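Clearing the Table: What We Learnt About Trays, Cups and Bowls
Student project report, Everyday Work module
Handed in 12th September

Why we picked this

Our module asked every group to choose a household or canteen job so ordinary that people do it without thinking, and then to look at it properly. We chose clearing a table after a snack. When we first told the other groups they laughed a bit, and fair enough, but we ended up arguing about bowls for most of August and enjoyed nearly every minute of it!

The question we started with was simple. If you have a table with cups, bowls and drinks cans on it, and a tray at each end, what is the best order to put things on the trays? We thought we would have an answer in an afternoon. We had at least three answers in the first afternoon, all from people who were certain (one of them was certain twice, about different things), and that is when it became a real project.

We called it Hustby, after the name somebody had scribbled on the box where we kept our crockery, and it stuck.

What we used

We kept the kit as plain as we could. Red plastic cups, the party kind, white bowls, a couple of cans of fizzy drink, a plate for some of the rounds, and dark brown trays with a handle hole cut in them. The trays went at the ends of the table and the crockery went in between. We had 21 pieces of crockery in the Hustby box altogether, though we only ever put a few out at once, as a crowded table made everybody slow and cross.

The cups were the stars of the early sessions. They are light, they are bright, and everyone reaches for them first. You can take one by the rim with your fingertips and it is on the tray before you have thought about it. The trouble is that a cup taken by the rim is a cup somebody might want to drink from, and we had a long and rather good discussion about whether "clearing" and "setting" ought to have different rules. We decided they should. When you clear, the rim is fine. When you set, hold it lower down.

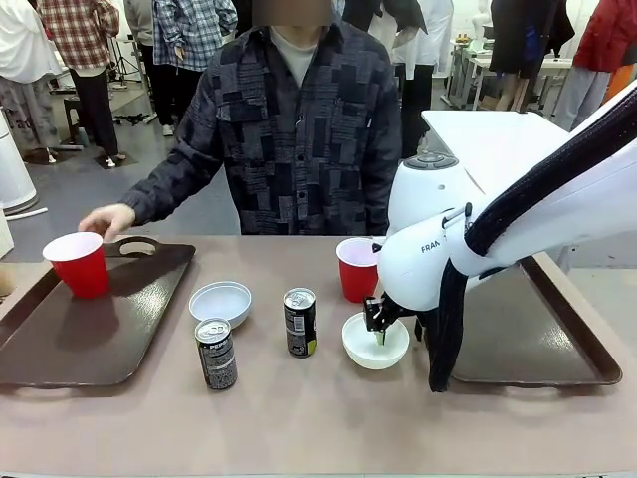 Bowls turned out to be much harder to agree on. A shallow bowl has nothing to hold except its edge, and if there is still something in it you have to keep it level all the way across. Some of us wanted to empty every bowl into one before moving any of them. Others said that was a second job and should be counted separately. We tried both ways and wrote the results up on the same sheet, which was a mistake, and we spent a whole morning pulling them apart again.

Cans we nearly left out, and I am so glad we didn't. A full can is the heaviest thing on the table for its size, so where you put it on the tray changes how the tray feels when you lift it. Put it in a far corner and you notice straight away. Put it in the middle and you forget it is there.

How we ran the rounds

Each round began with the table laid out from a plan drawn on paper. One person cleared, one person timed, and whoever was left made notes. We did 26 rounds in all. After each one the person who had cleared the table had to say what they would do differently, before looking at the time, and those remarks are the most useful thing in our folder.

We had three plans. In Costinix everything stood in a row between the trays. In Wulton the cups were at one end and the bowls at the other. Visser was the untidy one, with things put down wherever there was space, and it was by far the most like a real table. (The names came off an old list of codenames left on the whiteboard. We liked them, so we kept them.)

The row was the quickest to clear, as we had all guessed. What we had not guessed was how much people disliked it. They said it felt like working in a shop. With the untidy plan they took longer but they made choices, and they talked while they did it, and the notes are far better.

We showed our early write-up at the open session and asked for comments on the order of clearing.
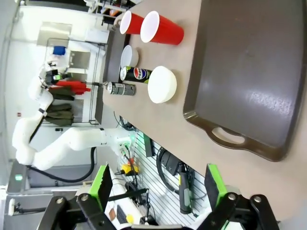 One reader felt we had got the whole thing the wrong way round, and that the bowls should always go on first, flat on the tray, with the cups stood inside them to save space. The same reader said a can should never share a tray with anything that tips, and asked why we hadn't tried carrying a tray with one hand through the handle hole, the way tired people do at home.

We loved this comment and tried all of it. Cups in bowls does save space, and with our shallow bowls it was fine as long as you walked slowly. It did mean that nobody could take a bowl off again without moving a cup, so at the washing-up end it cost back some of the time it had saved. The one-handed carry was a lot of fun and we do not recommend it with a can on board.

What we found

Heavy things first and near the middle. This was the clearest result and we would stand by it anywhere. Once the can was settled, everything else could go round it and the tray stayed steady.

Use the nearer tray, even when it looks full. People would lean right across the table for an empty tray when there was plenty of room on the one beside them. An empty tray is very tempting! It made the reach longer and, on two of the rounds, knocked a cup over on the way.

A plate on a tray is a mixed blessing. It gives you somewhere to put small things, but it takes up the flat middle where the can wants to be. We never settled this one, and the last entry in our notebook on the subject just says "ask again" with a ring drawn round it.

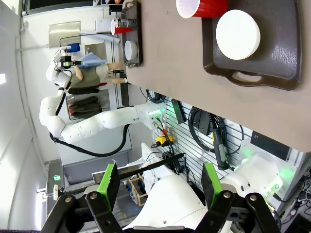

What we would do next time

We would like to try the same rounds with proper china, as plastic cups forgive you for almost anything. We would also put a cloth on the table for half the rounds. It was suggested very early on and we kept putting it off, and then we ran out of days.

We would write the timing sheets differently too. Ours had one box for the whole round, and what we wanted by the end was a time for each piece, so that we could see where people paused. From memory the pauses nearly all came before a bowl, but we can't prove that from our sheets.

The paper plans and the notes are in the blue folder on the module shelf, and any group that wants to borrow the Hustby box is very welcome to it. Please rinse the cups before you put them back.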